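Vuvilstead Robotics Club forum > Student projects > Phone stand task, wrist camera questions

murin_labs
April 10, 2018
Hello all. I am writing for our student group in Trerbridge. Our term project is to pick up phone stands with a two-finger gripper and set them upright, using only the wrist camera. We have now 1,385 recorded attempts. The upright stand is mostly fine. The stands lying on their side are the problem, because the round base and the flat plate give two very different places to grasp, and our program changes its mind between them.

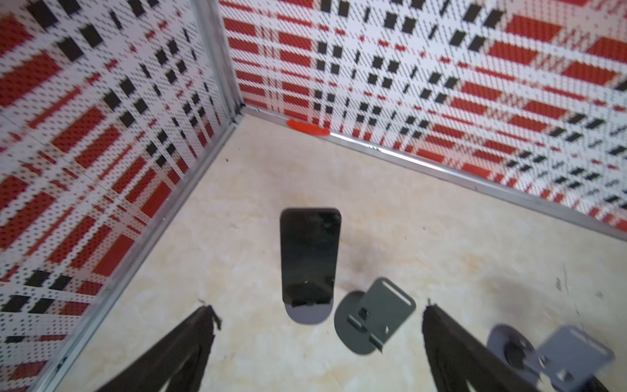 Fengying Meng: Before you touch the program, please decide which place you want. We had the same fight in August and lost two weeks. We chose the plate always, never the base, and the changing of mind stopped.

murin_labs
Thank you. Svatopluk Hrubý from our group prefers the base, he says the plate turns in the fingers when you lift.

Svatopluk Hrubý
Yes, I say it and I stay with it. If you take the plate at the top, the heavy end swings. For a demonstration this looks terrible.

Fengying Meng
It swings if you lift fast. Lift slowly and let it hang, then lower until the base touches the table. Gravity does half of the work for you.

givia
I don't agree with either of you. Why must it be one rule? Let the program give points to both places and keep the first choice until the fingers are closed. It is a small change. We did it with 888 attempts, so you have more than enough.

Svatopluk Hrubý
And when the first choice was wrong?

givia
Then it opens, goes up and looks again. You lose a few seconds only.

murin_labs
I will try givia's way first, and then the slow lift. One more question. For the second part of the project there are phones in the stands, and the black glass reflects the lamp. Our edge detection finds a line across the phone where there is no edge. Should we move the lamp, or is this cheating?
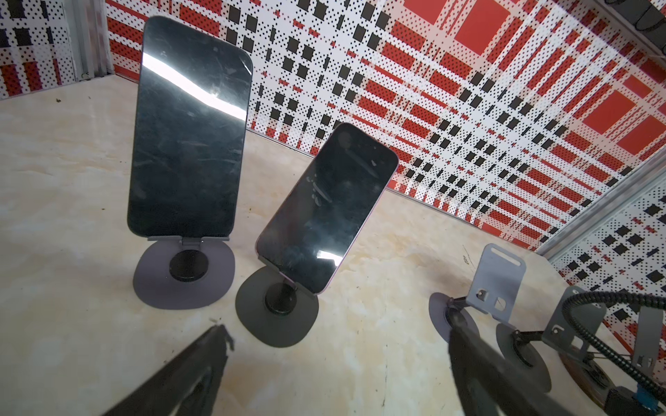

Part two: phones on their stands, with the reflection on the large one.

Fengying Meng
Moving the lamp is not cheating, but write it in the report. Our teacher took marks from a group which did not mention it.

givia
I would leave the lamp and look for the base plate first. It is not glass, it gives you no trouble. From there you go up to the phone.

Svatopluk Hrubý
Here I agree with givia, for once. The base again!

murin_labs
OK, the lamp stays for now. I will write again when we have the new results.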